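Fesimden opens its household handling laboratory to the public

April 2019

The Fesimden Institute welcomed 173 visitors to its household handling laboratory on Monday for the first open day since the laboratory moved to the Ansari Building. Guests included residents of the surrounding streets, pupils from two secondary schools, staff from home care services and members of the regional industry forum.

The laboratory studies how machines may be taught to carry out ordinary tasks in the home, such as clearing a table, putting cutlery away or moving a basket from one surface to another. Work of this kind has been under way at the Institute under the name Pireo, a programme run jointly with the engineering firm Musum. Musum supplies the gripping tools and is responsible for their upkeep. The Institute plans the tasks, gathers the recordings and trains the control software.

The day opened with a short address in the ground floor lecture room, in which the head of the laboratory set out the aims of Pireo and the limits of what has been achieved so far. Visitors were told that the present system can pick up and set down a fair range of household objects under steady conditions, but that thin, soft and see-through items remain difficult. Plastic bags were mentioned as a particular problem, as their shape changes each time they are touched.

Guests were then divided into groups and taken through the three work areas.

In the first, staff demonstrated the hand-held gripper with which most of the programme's recordings are made. The tool has two jaws that open and close under the control of the person holding it, and a camera looks forward over the fingers. The person carries out a task at normal speed, using the gripper in place of the hand. The camera view and the movement of the jaws are stored together and later used to train a robot arm fitted with jaws of the same form. Visitors were invited to try the tool themselves on a table laid with cups, spoons, folded cloths and clothes pegs. A queue formed early and the session was extended by half an hour at the request of the schools.

Staff explained that the hand-held method was adopted after an earlier trial in which a robot arm was guided from a desk by remote control. The earlier method gave usable results, but it was slow and required the arm to be present wherever a recording was made. The hand-held tool can be carried in a shoulder bag. Recordings are now made in lived-in homes, where lighting, furniture and the general state of the table differ from one address to the next. The programme holds nearly 3000 recordings at present, and further households are being approached.

The second area was given over to the robot arm. Two tasks were shown. In the first, the arm placed a set of wooden spoons in an upright holder. In the second, it moved small items from a tray into a plastic basket. The first task was completed on each showing. The second was stopped twice by the operator when an item slid against the edge of the tray, and was then begun again from the start. The operator used these interruptions to show visitors the stop control and to describe the conditions under which staff are required to use it. No visitor was permitted inside the marked floor area while the arm was switched on.

The third area dealt with checking and labelling. Each recording is viewed in full by a member of staff before it is accepted. Those in which the task was left unfinished are kept in a separate store, as they are of use in teaching the software to recognise a failed attempt. Faces, letters and any other private details that come into view are removed at this stage. A printed guide to the procedure was available on request, and the Institute had 500 copies made for distribution at this and later events.

A discussion was held in the afternoon. Several representatives of home care services asked when such equipment might be available for people who find it hard to grip or lift. The Institute replied that Pireo is a research programme and that no product is planned within its present term. It added that the views of care staff would be welcome in the choice of future tasks, and a form for this purpose was handed out. Suggestions received on the day included opening jars, picking up items from the floor, and sorting washing.

Questions were also raised on the treatment of households taking part. Participants sign a written agreement, may choose which rooms are used, and may withdraw their recordings at any point before the yearly release of the collection to partner laboratories. They are not asked to tidy or rearrange the room beforehand. A small payment is made for each visit, and travel by staff is covered by the programme.

One pupil asked whether left-handed people could use the gripper. Staff confirmed that it can be held in either hand and that recordings of both kinds are wanted.

Musum used the occasion to show a revised set of finger pads with a softer surface, which will be fitted to the laboratory's tools in the coming weeks. The older pads will remain in use for comparison until the tests are finished. Results will be included in the programme's next report to its funding body.

The Institute wishes to thank the two schools for their careful preparation, and the staff of the Ansari Building for keeping the upper entrance open throughout the day. Visitors who left their details at the reception desk will be sent the printed guide by post if they did not receive a copy.

A second open day will take place in May. Places are free of charge but must be booked in advance through the reception desk of the Ansari Building. School groups are asked to state the number and age of pupils when booking. The upper entrance has step-free access, and large-print copies of the guide can be supplied if requested a week ahead. 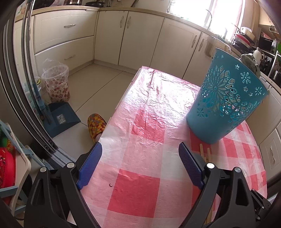 Can a household withdraw its recordings after taking part in Pireo?

Participants may withdraw their recordings at any point before the yearly release of the collection to partner laboratories.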